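Home | Issues | Browse | Submit | About

4.2 Do "easy-care" claims survive the household?

The case for crinkled cottons rests on a simple promise: the cloth is already wrinkled by design, so the owner can stop ironing it. Retailers repeat this freely. Our survey of 396 households gives reason to doubt that it describes what people do. Over 500 garments in the sample were sold as needing no iron, and a good share of them were ironed anyway, often by the same respondents who named low upkeep as their reason for buying.

Part of the trouble is that the claim runs together two kinds of wrinkle. The pucker is woven in and is meant to stay. The crease left by storage is another matter, and a ribbed surface does not always hide it. Figure 2 shows a thin white cloth of this type with a fold line still running across the stripes.

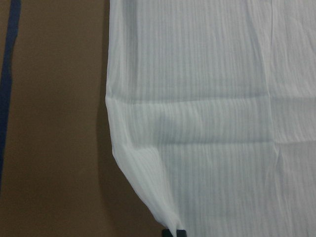

Figure 2. Fold line across a ribbed, lightweight cloth.

4.3 Folding as unpaid finishing work

If ironing is given up, something usually takes its place. Diary entries suggest that it is folding, and earlier studies of laundry time have tended to treat folding as too brief to record. We are not convinced. The Trosance diaries contain 1,279 entries that mention clothes care of any sort, and folding turns up in them again and again, frequently as a task put off until the evening. Shirts draw the most complaint. A long sleeve has to be laid across the body before the sides can be brought in, and with a thin fabric the layers shift while this is being done.

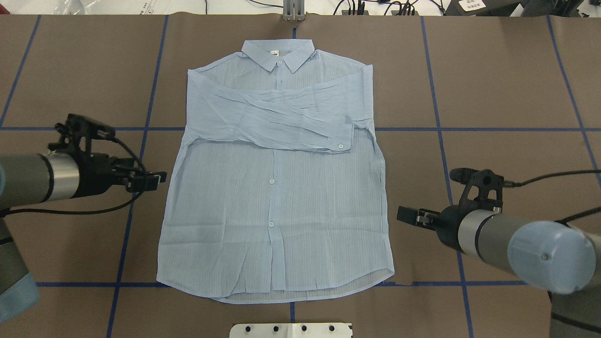

Respondents in the Lisska group said they had learned one method from a parent and never changed it. This is weaker evidence than it looks. People asked to explain a habit will generally supply an origin for it, and we had no means of checking. The Ragab group, asked the same thing in different words, mostly said they had no method at all – yet their diaries mention folding about as often.

The makers' own advice is of little help. The Prarura care leaflet, handed out with shirts in our sample, tells the owner to "fold loosely" and leaves it there. How loose is loose enough to avoid a crease in a gauzy sleeve is left to guesswork.
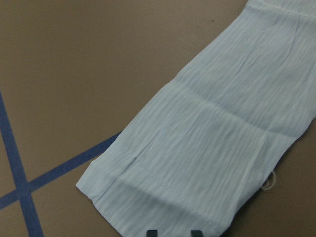

It would be rash to conclude that easy-care cloth saves no time. Some households plainly did iron less. What the diaries do not support is the step from less ironing to less work, and the published estimates we reviewed take that step without measuring it – the hours are simply subtracted. Until folding, hanging and smoothing by hand are logged separately, we would treat any such figure with caution, including our own from the first round.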